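Clarkarico messaging laboratory
Notebook entry, August 2018
Subject: attachment handling in the Hanodeck client, message expiry on

1. Purpose

The previous entry left open whether the Hanodeck client removes its local copy of an attachment when the message carrying it expires. The data protection office has asked for a written answer before the pilot is extended to the second site. The question is confined to the handset and the relay. Server back-ups fall under a separate entry.

2. Arrangement

Two handsets, both reset to factory state, were enrolled on the test relay (Brasterine, build carried over from March). Expiry was set to 20 minutes on both sides. A batch of 100 messages was sent from handset A to handset B, of which 40 carried an attachment and the remainder were text only. Automatic download was left on. The relay log was set to full detail and the clock on each handset was checked against the relay before sending.

3. Observations

Text messages expired on both handsets at the set time and could not be recovered from the message store.

Attachments behaved differently. The full-size file was removed from handset B with its message. The preview remained in a cache folder until the client was closed and opened again. On handset A the preview was removed correctly. The two handsets run the same build, and the difference therefore appears to lie in the receiving path.

The relay log records the size and time of each attachment after the message itself has gone. The Đồng module, which handles log rotation, was found to be switched off in the test configuration. It is not known who changed the setting. It was switched on again after the batch and the change entered in the configuration record.

4. Matters to settle

The batch is to be repeated with rotation on. Until that is complete, no figure from the relay log should be quoted outside the laboratory.

The cache fault has been reported to the client maintainers under the ordinary procedure, with the handset logs attached. Colleagues using handset B should close the client fully between batches.

The wording of the user notice should be held back. The present draft states that attachments are deleted "at the same moment" as the message, and this cannot be supported.
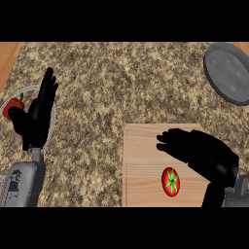 Preview size was examined as a side matter, as the cache limit is set at 65 kilobytes for each item and larger previews are written to a second folder that the clean-up routine may also miss. Size in bytes depends heavily on content at a given quality setting. A flecked surface such as the granite worktop holds fine detail across nearly its whole area and compresses poorly, whereas the flat centre of the grey plate and the plain black bands cost very little. The repeat batch should accordingly mix both sorts of content, and the entry for it should list the preview sizes folder by folder. Handset B remains in the locked drawer, charged, with the client closed.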